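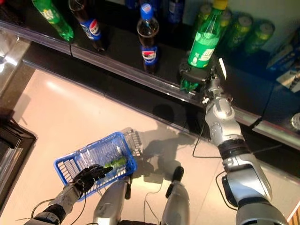

Welcome back, everyone, and thank you for sweeping up last time. These notes go with the third evening of the Lorka build, which is all about picking bottles and cans off a shelf and getting them into a basket. If you missed the wrist evening, borrow Inès Vidal's notebook before you touch anything (her drawings are much nicer than mine).

**Before you power up**

Walk the cables first, from the forearm down to the floor and along to wherever they end up. Leave slack at the elbow! Baoshan Peng and I once spent a whole evening hunting for a software fault in Gudley, our old bench arm, and it was a cable pulled tight every time the elbow straightened.

Then home both arms and wait 15 seconds for the joint readings to settle.

**Reaching and closing**

Bring the open fingers in at the lower half of the bottle. A full soda bottle carries its weight low, and if you grab it by the neck it swings like a bell on the way out. Close at 2 newtons to begin with and go up in small steps until the bottle lifts without sliding. Cans want a gentler hand, and they dent, so please practice on the empties from the recycling bin.

Lift until the base clears the price rail, and only then pull back. Most of our knocked-over bottles come from pulling too early. 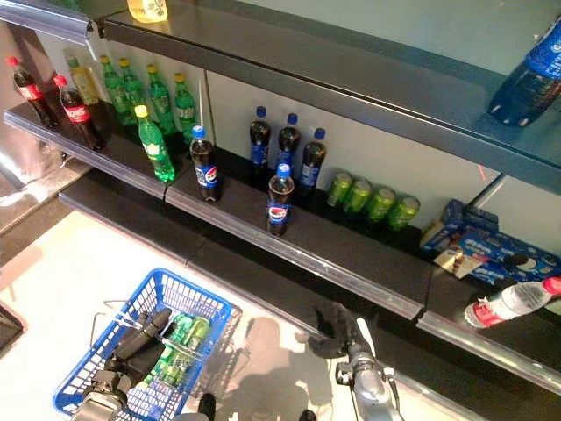
Start with whatever stands nearest the front edge, and leave the back row until you can do the front one with your eyes half closed. Reaching over a bottle to get at another is a lovely exercise for a later evening, and Yannick Hoarau has promised to write it up.

The other arm has the basket to look after. Hold it by the rim, keep the open side up, and lower things in as far as you can before letting go. The release is slow on purpose; 90 percent of full opening is plenty.

**For next time**

Run the front-edge pick until you have 100 tries in the log, good and bad alike, with a word or two on each miss. Rania Ait Brahim has the log sheets. Bring a small hex key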